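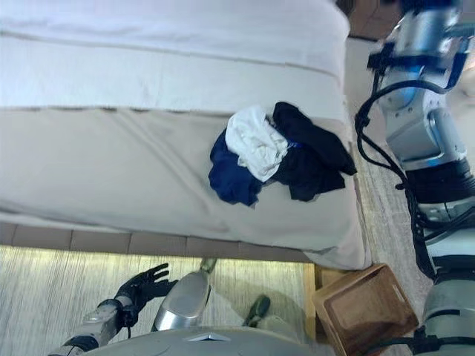 Weiß und Dunkelblau auf dem Bett

Häufige Fragen zum leichten Reisen

Auf Virevine dreht sich alles um Reisen mit einer einzigen Tasche, am liebsten per Zug und Fähre. Hier sammle ich, was mir in den Kommentaren und per Mail am häufigsten gestellt wird. Die Seite wächst mit, also schreibt gern weiter!

Wie schwer darf die Tasche sein?
Mein Richtwert sind sieben Kilo, komplett gepackt, mit gefüllter Wasserflasche. Das ist ein Gewicht, mit dem ich beim Umsteigen noch eine Treppe hochrennen kann, und das muss ich ziemlich oft. Wer kräftiger ist als ich, trägt auch neun oder zehn. Probiert es vorher aus: Tasche packen, eine Stunde durch die Stadt laufen, unterwegs einkaufen gehen. Danach wisst ihr mehr als nach jeder Packliste im Netz (meine eingeschlossen).

Reicht das auch für mehrere Wochen?
Ja, und das ist für mich das Schönste daran! Für drei Wochen packe ich genauso viel wie für eine. Meine längste Strecke mit kleinem Gepäck waren 1.381 Kilometer, alles mit Regionalzügen, und ich habe unterwegs kein einziges Mal etwas nachgekauft außer Zahnpasta und einem Paar Socken. Die Socken waren eher ein Andenken.

Wie viele Oberteile nehmt ihr mit?
Fünf. Zwei dünne, zwei mittlere und ein warmes, das im Winter gegen ein richtig dickes getauscht wird. Alle müssen mit beiden Hosen zusammenpassen. Bei mir läuft das auf wenige Farben hinaus, ihr dürft natürlich bunter sein als ich.

Rollen oder falten?
Oh, die große Frage. Ich rolle T-Shirts und falte alles mit Kragen. Pullover kommen flach an die Rückenseite der Tasche, da polstern sie gleich mit.

Wie wascht ihr unterwegs?

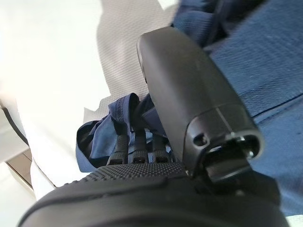

Gewaschen wird abends im Waschbecken, jeden zweiten oder dritten Tag und immer nur kleine Mengen. Ein Stück feste Seife genügt, dazu lauwarmes Wasser und ein bisschen Geduld. Beim Ausdrücken hilft ein Handtuch: Hemd drauflegen, einrollen, kräftig draufknien. Danach braucht jedes Teil Luft von allen Seiten — liegen die Stoffe so dicht beieinander wie auf dem Foto, wird über Nacht nichts trocken. Ich spanne deshalb eine Leine quer durchs Bad und lasse zwischen den Sachen eine Handbreit Platz. Merinowolle ist bei mir fast immer bis zum Frühstück fertig, dicke Baumwolle dagegen fast nie.

Und wenn morgens doch noch etwas feucht ist?
Dann zieht ihr es an, falls es warm genug ist. Ansonsten kommt es außen an die Tasche oder in einen Netzbeutel ganz nach oben. Bitte nicht in Plastik einwickeln und vergessen! Den Geruch bekommt man nur mühsam wieder heraus.

Welche Tasche benutzt du?
Seit Jahren die Stondero, ein schlichter Rucksack, der sich wie ein Koffer rundum öffnen lässt. Davor hatte ich eine Shukla zum Umhängen, wunderschön, aber nach einer halben Stunde tat mir die Schulter weh. Achtet auf einen Hüftgurt, den man abnehmen kann, und auf Reißverschlüsse, die auch bei vollem Fach leicht laufen. Außentaschen finde ich überschätzt, eine für Fahrkarte und Brille genügt mir.

Was ist mit Schuhen?
Ein Paar an den Füßen, ein sehr leichtes im Gepäck. Ich weiß, das tut manchen weh. Wanderschuhe zieht man immer an, auch wenn man damit im Speisewagen etwas seltsam aussieht. In das zweite Paar passen prima Ladekabel und Socken.

Wann fängst du mit dem Packen an?
Am Abend vorher gegen 8, nach dem Essen. Alles kommt zuerst aufs Bett, dann lege ich ein paar Dinge zurück in den Schrank, und erst danach mache ich die Tasche auf. Das Zurücklegen ist mein Lieblingsteil. Ich habe schon mehr als 5 Bücher auf einmal wieder ins Regal gestellt!

Gibt es deine Packliste zum Ausdrucken?
Gibt es, sie heißt Drukstead und passt auf eine Seite. Die Sommerversion steht im Archiv unter »Listen«, die Winterversion überarbeite ich gerade und stelle sie im Januar dazu. Streicht darin herum, soviel ihr mögt.

Geht das auch mit Kindern?
Dazu kann ich aus eigener Erfahrung wenig sagen. In den Kommentaren zum Beitrag über Nachtzüge haben mehrere Familien ihre Listen geteilt, und die sind großartig — schaut dort unbedingt hinein. Besonders der Trick mit dem eigenen kleinen Rucksack für jedes Kind wird immer wieder gelobt.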